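Vollis Toy Library - Gallery: The Sorting Month

Every April we tip out the shelves at Vollis, look at what 12 months of borrowing has done to them, and put back whatever can still be recognized. Randa Awwad kept the list this year. It ran to 57 items, two of which she entered only as "why."

The jigsaws went first and were miserable, so there are no pictures of those. The Stosska train set came back with more track than it went out with. We are keeping the extra track and asking no questions.

Toy kitchen corner, red tray

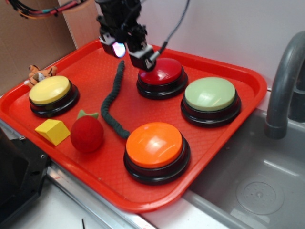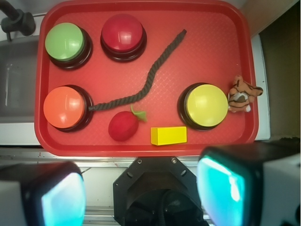 Raed Aoun wanted everything sorted by type, which works fine for trains and falls apart at the loose bits, the stuff that never had a box or lost it under a sofa. His answer was a heading called Assorted, and it has grown into our biggest category. The tiger came under it, after a short argument in favor of Animals. So did the four big buttons - red, green, yellow and orange - which small visitors will always choose over anything with a instruction booklet. The yellow block is filed under Blocks, alone, as a matter of principle.

Borrowing opens again at 2 in the afternoon. Please bring back the Chien puzzle mat if you have it. You know who you are, and so does Randa's list.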